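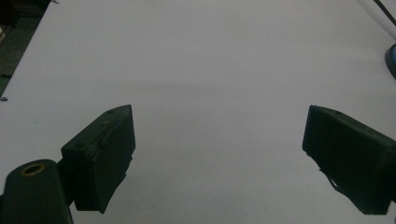

What kind of surface works best for a shared work table at home?
A smooth white top with a matte finish works well for most homes, as it does not throw light back in the eyes and it shows quickly where it must be wiped.

FOR IMMEDIATE RELEASE

Sternutau presents the Lolano table, a plain white work surface for homes with little space

Tue 24 June. Sternutau, maker of tables and storage furniture, today announces the Lolano, a large table with a smooth white top. The table is intended for families and small studios where one surface must serve for many activities in the same day: breakfast, school work, sewing, the packing of parcels, and dinner again in the evening.

The Lolano is the first product which Sternutau has developed together with the design office Busier. The two companies worked on it during the last winter and spring. Before the final version was chosen, trial tables were placed in 60 homes, and the families were asked to use them as they would use any table and to write down what disturbed them.

"Many people told us that their table is never free," said Arsalan Cheema, head of product at Sternutau. "They eat at one corner, and the other three corners are full of letters, chargers and toys. We wanted to make a table that people like to clear. For this reason we kept the top very plain. It has no pattern, no groove and no decorative border where crumbs can stay."

A matte surface with a soft tone

The top of the Lolano is white with a matte finish. In the trial homes, the families had first received a glossy version, and a good number of them complained about the reflection of the ceiling lamp, especially the people who work in the evening. The matte version replaced it after the first month. The reaction was better, although some families said that pencil marks are easier to notice on it. Sternutau includes a small card with each table which explains how to remove such marks with a damp cloth and a little dish soap.

The company advises customers not to use scouring powder or rough sponges on the top. These can leave shiny places on a matte surface, and the shiny places cannot be repaired at home.

Busier was also responsible for the shade of white. The office compared 20 shades under daylight and under warm evening lamps. The chosen shade is a little softer than the white of printing paper.

"A very cold white looks clean in the store and tiring in the kitchen," said Chibuzor Tamuno, designer at Busier. "In a room with weak light, our shade goes a bit toward gray, and I think this is pleasant. The table becomes quiet and the things which you put on it are easy to find. One mother in the trial wrote to us that she has stopped losing needles."

Sizes and edges

The Lolano is available in two depths. The narrow version is 600 millimeters deep and is meant to stand against a wall, in a hallway or under a window. The deep version measures 900 millimeters and can stand free in the room, so that people can sit on both long sides. Both versions have the same height and use the same legs. A customer who moves to a bigger home can order only the deeper top and keep the legs, which are fixed with four bolts each.

The edges of the top are slightly rounded. This was a request from the families with small children. The corners are rounded too, but less, as it should still be possible to push two tables together without a big hole in the middle.

Guide for clearing the table

With the table comes a short printed guide with the title "Clear by Evening". It was written by Sternutau with notes from the trial families. The guide proposes to keep one basket near the table for all things that belong in another room. Before dinner, everything goes in the basket, the top is wiped from the far side toward the near side, and the basket is carried around the home once. Papers that need an answer have their own folder and do not go in the basket.

The guide also speaks about sewing, model building and the wrapping of gifts, where many small parts are in use for several days. For these activities it recommends a tray with a low border, which can be lifted away with the unfinished work on it.

The guide can be requested free of charge by people who do not buy the table. Sternutau sends it by mail or as a file.

Where the table can be seen

The Lolano is on display from today in the Orakzai showroom, where visitors can sit at both versions and try them with their own laptop, cutting mat or sewing machine. The staff can also show the trial version with the glossy top to visitors who wish to compare. An appointment is not necessary for single visitors. Groups and schools are asked to write in advance.

Orders are accepted in the showroom and by telephone. The narrow version is delivered during the summer. The deep version will follow in October, as its top needs a different packing for transport. Customers who order both versions can choose to receive them in one delivery or in two.

A matching bench and a drawer that can be fixed under the top are in preparation. Sternutau will inform about these products in a separate release.

About Sternutau

Sternutau makes tables, shelves and storage furniture for homes and small workplaces. All tables of the company can be taken apart with one tool, and spare legs, bolts and tops are sold separately.

About Busier

Busier is a design office that works on furniture and household goods.

Press contact

Questions about the product: Arsalan Cheema, Sternutau
Questions about the design: Chibuzor Tamuno, Busier
Samples of the table top are available for the press on request.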